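**Butcher-block top on a kitchenette counter: oil, hardwax or leave it?**

**pkreel** wrote:

Refitting a kitchenette and the worktop is the last open item. It's a strip-pattern butcher block, alternating light and reddish strips laid on the diagonal. Sits over a stainless appliance front. I want a finish that tolerates standing water near the front edge and doesn't need attention every month. Candidates:

- mineral oil
- Vundus hardwax, two coats
- nothing, plus a rim to keep spills on the surface

Budget is not the constraint. Downtime is. I can give up the counter for 3 days at most.

---

**jelinek_s** wrote:

Hardwax. Two coats, 97 grams per square meter total if the surface is sanded to 150. Light use after 24 hours. Mineral oil never cures, so "3 days" means nothing for it; you wipe it off and carry on, then do it again in a month.

Is the top solid, or a printed pattern on board? Look at an end. If the strips don't continue down through the thickness, ignore everything I just wrote.

Štěpánka Jelínek

---

**dovetail_or_bust** wrote:

Disagree on hardwax over mixed species. The light strips and the dark strips take it at different rates and you get a slight ridge you can feel with a fingernail. Had it on a Polák top. Mineral oil is dull work but it is even, and you can spot-repair it in five minutes.

---

**jelinek_s** wrote:

The ridge is wood movement. It would be there under oil too. You noticed it on the hardwax because a harder film shows it.

---

**pkreel** wrote:

Can't see an end without taking the rim off. I'll pull it this weekend and report. Current state of the counter:
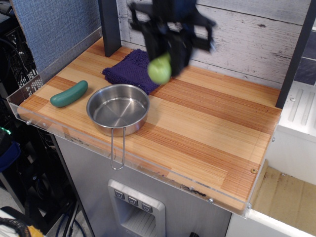

Rims are the part of this I know least about. The Prenbridge catalog lists timber lipping and aluminum angle, and very little in clear acrylic. Mine is clear acrylic along the front and left, screwed: two screws in the left end, another near the front right corner. It already has scuffs and dark marks along the front edge, right of center. The wire handle of the little steel pot hangs over it at the front, so anything parked there bears on the acrylic instead of the wood. My question is whether the rim should come off for good once the top is sealed, or go back on over a bead of silicone.

---

**igilbert** wrote:

Off for good, in my view. A screwed rim with no sealant is a capillary gap. Water goes in behind it and sits against end grain on the left side. You can have the best finish on the market on the face and still get black staining 2 inches in from the edge.

If you want to keep it:

1. Remove it, clean the screw holes, finish the edges as well as the face. Edges get an extra coat.
2. Drill the acrylic holes oversize. Acrylic moves with temperature and wood moves with humidity. Tight holes crack.
3. Neutral-cure silicone only. Acetoxy can craze some acrylics.
4. Screws snug, no more.

The dark marks may be dirt or may be in the material. Dish soap and a microfiber cloth first. No ammonia cleaner, no alcohol.

Inès

---

**dovetail_or_bust** wrote:

Seconding the oversize holes. Not seconding "off for good." A raised lip stops round things rolling off the counter. With a cucumber lying on it, I'd want one.

---

**igilbert** wrote:

Use a fruit bowl.

---

**jelinek_s** wrote:

What is behind the counter? Looks like painted planks with gray streaks at the back. Horizontal seams collect splash. If the back joint is open as well, seal that before spending any time on the front.

---

**pkreel** wrote:

White-painted planks, yes, and the weathering is old. No sealant along the back. It's on the list now. There is usually a cloth against it, the purple one, which I assume holds moisture there if it's put down damp. I'll find it a hook.

---

**jelinek_s** wrote:

Good. Also measure the humidity. We had a top at Vurosdale in a room at 53 percent that never gave trouble, and the same product next to a dishwasher vent cupped in one winter. The finish was identical.

---

**pkreel** wrote:

Rim is off. Strips run the full thickness, so it's solid. Slight graying on the left end, no softness under an awl. Going with hardwax, two coats on the face, three on the edges. Rim goes back with oversize holes and neutral-cure. Undecided on the front right corner, where the old hole is too close to the edge to drill out.

---

**igilbert** wrote:

Plug it with a dowel, move the screw an inch inboard, and drill a new hole in the acrylic. Use a step bit at low speed with scrap clamped behind. A standard twist bit will grab.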